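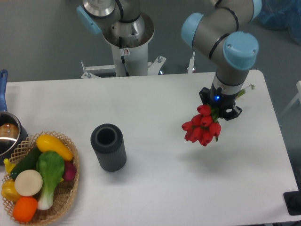
Cell rules: clear the table or leave the props?

lkouris
Draft rule 4 for the vase task: gripper speed capped at 50 mm/s within 200 mm of the table, and nothing on it except the vase and the flowers. Comments before May.

s_xenos
Agree on the cap. Disagree on clearing. The basket and the saucepan are fixed props. If they move between runs, the runs don't compare.

nchavez
Then write down where they go. Tape marks, checked before each start. Also, rule 4 says nothing about the second arm's pedestal behind the table. Is that arm locked out or only idle?

lkouris
Locked out, per rule 2. I'll add a cross-reference.

s_xenos
For the approach section: 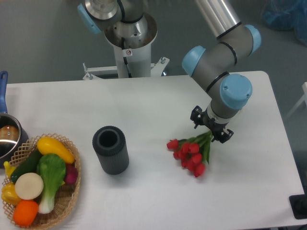
Fingers open over the stems, vase to the left.

nchavez
Fine for approach. The cap should also cover the carry, flowers in hand.

kalevi_l
I'd drop the cap for the carry. 50 is too slow over open table.

lkouris
Cap stays for now. Props stay too, with tape marks. Rev 2 tonight.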